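**For release: October**

# Putting the shopping away: Gristlow opens its chore trials to everyone

Can a machine tidy up after you yet? Gristlow, the small workshop behind the Kukemen chore trials, has spent the year trying to find out, and this month it is sharing the whole lot: the good runs, the fumbles and all the notes in between.
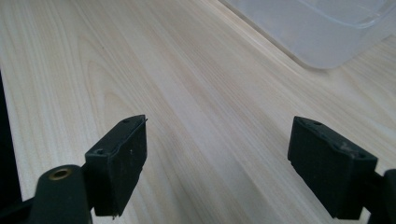
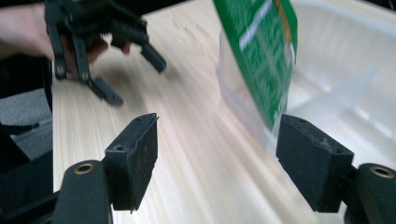 Over 2,000 attempts at everyday jobs are in the Kukemen collection, covering 20 chores picked by people who do them all the time. Some come from the kitchen (packets into tubs, cutlery into drawers, lids onto jars) and some from the stockroom of Sandari, the corner grocer that lent its shelves and a good deal of its patience.

The short answer is "some of it, on a good day", and the team is delighted with that! Boxes and tins are going well. In the latest round of 268 shelf-filling runs at Sandari, the machine finished 218 without anyone stepping in. A year ago it could hardly get a tin of tomatoes the right way up.

Soft things are another matter. Crisp packets slide, carrier bags fold over on themselves, and see-through wrapping is a real nuisance because it is so hard for a camera to tell where the plastic stops and the table starts. Folding a fitted sheet has been tried and has not been managed once.

"I came into this thinking the lifting would be the hard part," said Darragh Ó Flaithearta, who leads the trials at Gristlow. "Lifting is fine. It's letting go that gets us. You put a bag of rice down, it slumps, and now the next bag has nowhere to sit. Any shelf stacker could have told me that, and after the first week several of them did. I've loved every minute of it."

Speed is still a long way off as well. A person at Sandari can fill a shelf and serve a customer in the time the machine needs for one row, and the shop has no plans to change its rota. What staff would like is help with the dull end of the job, such as sorting mixed boxes before opening time, and that is where the next round of trials will go.

The coming round also adds a second site, the shared kitchen at Čierny, where the cupboards are deeper, the light is worse and people leave their mugs wherever they please. Gristlow expects the scores to drop when it moves in and will publish them all the same.

Notes from every chore are free to read, and teachers, shopkeepers and anyone who is simply curious are welcome to ask for a copy. Gristlow would also like to hear about chores it has missed. Pairing socks is already on the list, so please stop sending that one in.

**Notes for editors**

- A run counts as finished only if no person touches the machine or the goods from start to end.
- The shelf-filling figures cover boxes and tins only. Bags are scored separately.
- Darragh Ó Flaithearta is available for interview in the mornings, and visits to the Sandari stockroom can be arranged before the shop opens.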